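Module Office et dressage
Séance 5 : le plan de travail avant le service
Support de cours, atelier cuisine du centre Flikthorpe

Objectif de la séance

À la fin de la séance, l'élève doit pouvoir installer un plan de travail pour une petite préparation froide, y travailler sans déplacer trois fois le même objet, et le rendre dans l'état où il l'a trouvé. La fiche de poste Gralleteck (distribuée à la séance précédente) reste la référence pour l'ordre des opérations.

1. Les zones

On divise la table en trois zones, même si elle est grande.

Zone de découpe : la planche, le couteau, les fruits à couper. Les fruits entiers restent groupés près de la planche. Le couteau se pose à plat sur la planche dès qu'on ne s'en sert plus, jamais sous un torchon ni dans un bol.

Zone de dressage : l'assiette, posée directement sur la table, et assez de place pour la tourner. Rien ne s'empile dessus pendant la découpe.

Zone d'attente : le plateau à rebords, le torchon plié, le porte-bouteilles, les bols. Le plateau reste vide jusqu'au moment du transport.

2. Installation

Durée : 11 minutes, montre en main.
Essuyer la table sur toute sa longueur.
Poser d'abord les pièces hautes (support en bois, porte-bouteilles), puis la planche, puis l'assiette.
Plier le torchon en rectangle et le placer à côté du plateau.
Sortir les fruits en dernier.
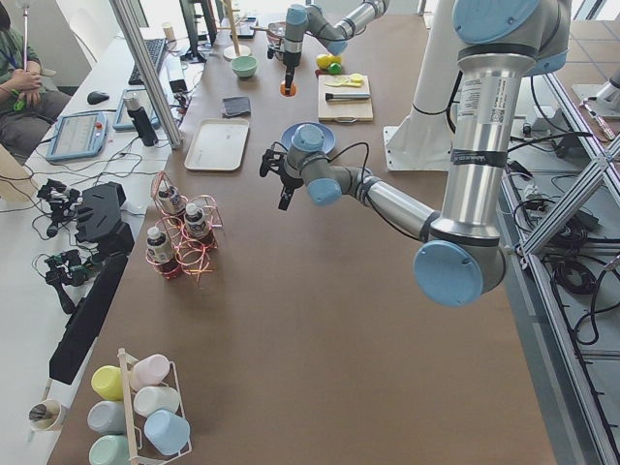
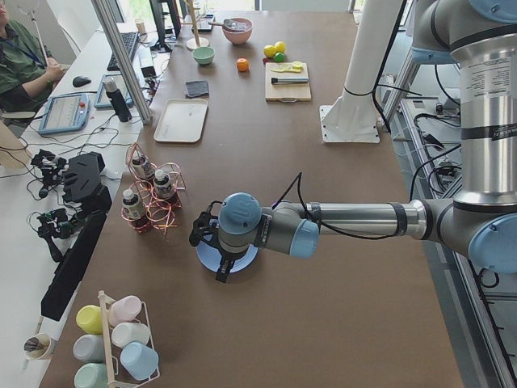
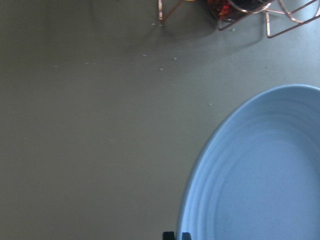 Fig. 1 à 3. Plan de travail, avec l'assiette bleue. La planche et le couteau sont visibles sur les fig. 1 et 2.

3. Points à observer sur les figures

Repérer la planche et les fruits groupés derrière elle (fig. 1 et 2). Pour un gaucher, comment faudrait-il disposer cette partie ? Faire un croquis.

Le porte-bouteilles en fil métallique contient trois petites bouteilles (fig. 1 et 2). Il est léger : on le prend par la structure, à deux mains, après avoir retiré les bouteilles. Même règle pour le modèle Starnport utilisé en deuxième année.

L'assiette de la fig. 3 est vide. Avant dressage, on passe un linge sec sur le creux et sur le bord, puis on ne touche plus que l'extérieur du bord.

4. Exercice

Par binôme, préparer l'assiette d'agrumes Khương (recette au dos de la fiche de poste). Citron en tranches, citron vert en quartiers, un filet de sirop. Temps total : 40 minutes, installation et rangement compris. Les tranches doivent avoir une épaisseur régulière, environ 5 millimètres. Les chutes vont dans un petit bol, qu'on vide avant de dresser.

5. Rangement

Couteau lavé et essuyé en premier, tout de suite après la dernière coupe.
Planche lavée sur les deux faces, mise à sécher debout.
Bouteilles fermées, essuyées, remises dans le porte-bouteilles.
Assiette et bols à la plonge, transportés sur le plateau.
Torchon au linge sale, même s'il paraît propre.

À rapporter pour la prochaine séance : le croquis du point 3 et la page 54 du cahier d'atelier complétée.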